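20 May 2025

Kitchen table, second go. I wanted to write this up before lunch and of course it is now well after four, so bear with me.

The job is still the same one from April: decide which bits of the play-and-real kitchen set stay out on the white table at Drokwood and which go back in the crates, and agree on where they live so we stop hunting for them. I've put the ones from the table in first and the moaning afterwards. 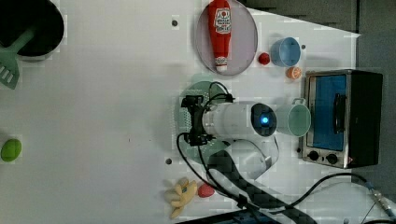
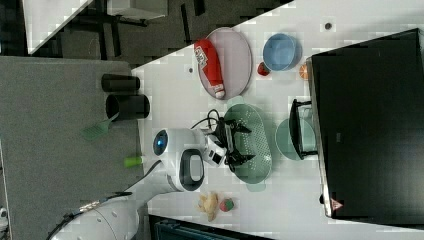

Red bottle lying down on its dish in every one of these, before and after this line.
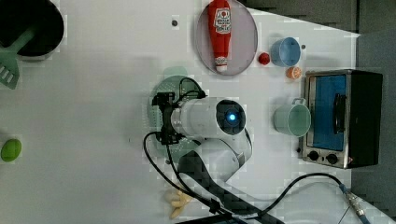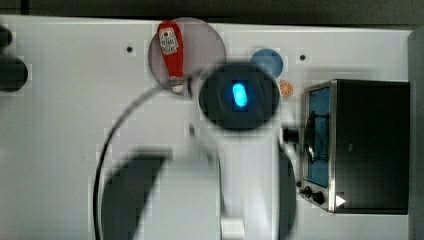
Ívar Mogensen thinks the ketchup ought to stand up, the way it would in anybody's kitchen, and that a bottle on its side only makes sense if we're laying a picnic. He also wants a proper mustard to go with it. I said I'd write that down, so I have. My view is that a tall narrow bottle on a table people keep leaning over is going to be on the floor by teatime, and lying on a dish it at least has a rim to roll against. We left it there. The mustard I'm quite happy with!

Right, the rest of it.

Colours. I'm fonder of this set than I was in April, when it was all white crockery and you couldn't find a thing. The red bottle and the little orange you can pick out from the doorway. The mint mug is lovely in the hand but pale, and on a white top it goes missing whenever the blinds are up. I'd like a darker one. Sjöberg had a bottle green enamel mug in the window last month and I'm kicking myself for walking past it. The mint plate has the same trouble but it's bigger, so I mind less.

Toaster oven stays on the right, no argument from me. It's too heavy to be carried about every afternoon and the two knobs are easy to get at where it is. The lead is another matter – it wanders over the table and I'd like it clipped along the edge. There are clips in the drawer under the kettle, the small grey ones (the white ones are rubbish, the backing lets go after five days or so and then you find them stuck to your sleeve).

Pot in the corner with the green spatula across it: keep. I tried the spatula in the crate and in the drawer and both times I ended up wandering round looking for it, so across the pot is its home and I'll put that on the list.

Colander. I'm undecided. Nice thing, but it takes up a good bit of room and it will not stack with anything round. If it goes, it goes in crate 123 with the other long items, on its own layer, with a tea towel over it. Please don't put tins on top, I've had one crack that way already.

Small food. The toy fruit needs one box with a lid. It has been living in a paper bag and the bag has had it. Rovormont do a shallow tray with dividers, 400 mm long, which would just go on the bottom shelf if we shift the baking paper. I measured the shelf twice. Britirero's is cheaper but the lid lifts off completely and I know exactly what would happen to that lid.

Wiped the table down with the mild stuff. Don't use the lemon spray on it, it leaves a bloom that takes ages to buff off and the cups pick it up on their bottoms.

To do:
clips for the oven lead
mug, darker (Sjöberg, if they still have it)
mustard, for Ívar
order the divided tray
new label for crate 123, the old one is in biro and has faded to nothing
ask whether the 9 spare saucers are ours or the canteen's

I've left the shelf list pinned inside the cupboard door, with a pencil on a string. Cross things out if you move them and put your initials next to it.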